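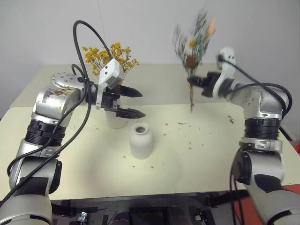

Two-arm flower arranging with dried stems and white vases, as used in the Pranell method.

Pranell method

From Arkside, the open reference on machines and automation

Search Arkside Articles Authors Topics

The Pranell method is a procedure for teaching a two-armed robot to handle thin, brittle and irregular objects by imitation. It was developed at the Wanyama laboratory in Hirkorthorpe by Victor Biwott and Kimutai Obura, and takes its name from the software in which it was first written. The method is best known for its use in dried flower arranging, a task in which the robot must pick up stems, pass them between its grippers where needed, and place them in a narrow-necked vase.

Background

Most early work on learned grasping used solid objects such as blocks, cups and boxes. These keep their shape when held. A dried stem does not: it bends, sheds small pieces and catches on its neighbors. Two bunches of the same plant may differ widely in outline, and a grip that suits one may crush the other. Biwott and Obura chose dried flowers because the material is cheap, keeps for months and shows damage plainly. Fragments on the tabletop are treated as part of the task and are left in place between trials, so that the trained model does not come to depend on a clean surface.

Method

A human operator guides both arms through the full task while joint positions and camera views are recorded together. Each gripper carries its own camera, and the views from the two sides are supplied to the model at every step. No separate model of the plant is built.

The feature that sets the method apart is the use of what its authors call the hold label. Each moment of a demonstration is marked according to which gripper is responsible for the material, including moments when one arm is carrying a bouquet and the other is open and waiting. During training, errors made by the responsible arm are given greater weight. The authors argued that earlier systems treated both arms alike and so learned hesitant motions in the idle arm - a fault that often led to collisions above the vase.

Stems are gripped as a bundle between two narrow fingers, with the heads left free above the grip. Heavier heads, such as a pine cone on a stem, are held together with light sprigs and must be kept upright during transport. Such mixed bundles are regarded as the hardest case, as the weight lies far above the fingers and the sprigs hide the stem from the camera.

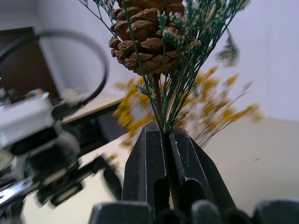
Results

The main study used 374 demonstrations, followed by 50 test trials with bundles that had not appeared in training. Biwott and Obura reported that the hold label reduced contact between the arms and gave steadier placement than the same model trained without it. The gain was largest for bundles with a single heavy head. For light, widely branched material the difference was small, and failures there came mainly from side branches catching on the rim of the vase.

Limitations

The labels are added by hand, which makes the preparation of data slow. Later work at Wanyama tried to infer them from finger position and motor load, with mixed success - a closed gripper is not always a loaded one. The method has also been tested only with 2 arms, and its authors have made no claim about larger systems. Fresh flowers, which are softer and heavier, were outside the study.

See also

Imitation learning
Bimanual manipulation
Deformable object handling

Filed under: Robot learning | Grasping | Research methods

Arkside uses cookies to remember your reading settings. By continuing to browse you agree to our cookie policy. Accept Manage choices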